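Search this diary
Enter keywords
Go

Notebook > Diary > 2025 > Open day at Plamton

Print this entry | E-mail this entry

August 14, 2025

Went to the open day after all. I had put it in the calendar back in March, when August seemed like a month that would happen to someone else, and then this morning there it was, with a parking pass already printed. The place is called Plamton and sits out past the Gillilitz warehouse, at the end of a road that has been under repair for as long as I've lived here. The sign at the gate said OPEN DAY THIS WAY with the arrow pointing at a hedge.

They gave me a lanyard, a bottle of water and a folder. The folder had 4 pages about the building and one about the robots. I now know a good deal about the roof.

We were sorted into groups by lanyard color. Mine was mostly retirees plus a family whose youngest wanted to know, at every door, if this was the robot. It was a supply closet. It was a break room. It was a very long hallway with a framed certificate in it. The tour guide handled all this better than I would have. She said they have a sister outfit named Andari that makes the joints, or maybe the software for the joints, and I nodded in the way I nod at mechanics.

First stop was a conveyor that sorts packages. It was loud and quick and I liked it for about a minute, after which it was a conveyor. A man behind me asked how many packages, and was told up to 2457 an hour, and he wrote it down. I would love to know what he plans to do with that.

Then the room I'd come for, the one with the hands. I don't know what I was expecting. Something taller, probably. The movies have done us no favors here. It was an ordinary bright room with a gray floor and a white table, and we stood behind a strip of tape and watched one black arm with a hand on it consider its options. I had a decent spot near the front, thanks to a lady who decided she'd rather sit down. 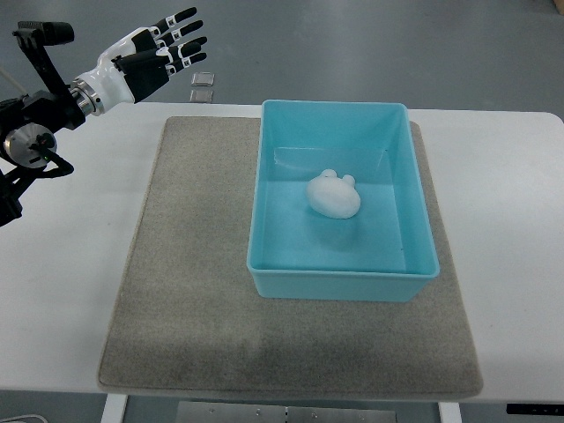 The hand, the mat and the bin. Plamton open day.

The job was to get a small white toy out of a turquoise bin. I say toy. It had two bumps on top like ears, and our group split at once into a pig party and a bear party. I was pig. The guide was asked to rule on it and said that in the lab they just call it "the object," which pleased neither side.

What surprised me was how much I stared at the hand and how little at anything else. The back of it is shiny white, like a nice bathroom fixture, and then the fingers are black with little white pieces at the joints. It hangs there palm down with the fingers spread, and it looks so much like someone about to play a piano, or tell you to keep your voice down, that I kept waiting for the rest of the person. Instead there's a silver coupling with rings on it, and then brackets and cables.

It is also slow. I hadn't expected to find that restful. I've seen my own hand go for the last dinner roll and there was no deliberation in it at all. We all got very quiet. I caught myself holding my breath for a plastic bin. The first try came up with nothing, and there was a groan from the whole room, retirees included, of the sort you hear at a ball game. The second try also came up with nothing. On the third it got the pig, lifted it about as high as a coffee cup, and we clapped. The child asked if it could do it again and the guide said it had done it 1000 times already, in a voice that suggested she had been present.

Asked her afterward if it could fold a fitted sheet. She said everyone asks that. I felt less original than I had all week.

Lunch was sandwiches from Pacheco's, which is the real reason I'd go back. Had 3 halves and no regrets. They were on a long table by the exit, next to a comment box with a pencil on a string, and the pencil needed sharpening. I wrote "pig" and folded it over.

Home by four, by way of the road work. Emptied the dishwasher and noticed I was doing it slowly, fingers spread, and dropped a saucer. Need to call about the gutters tomorrow.

Print this entry | E-mail this entry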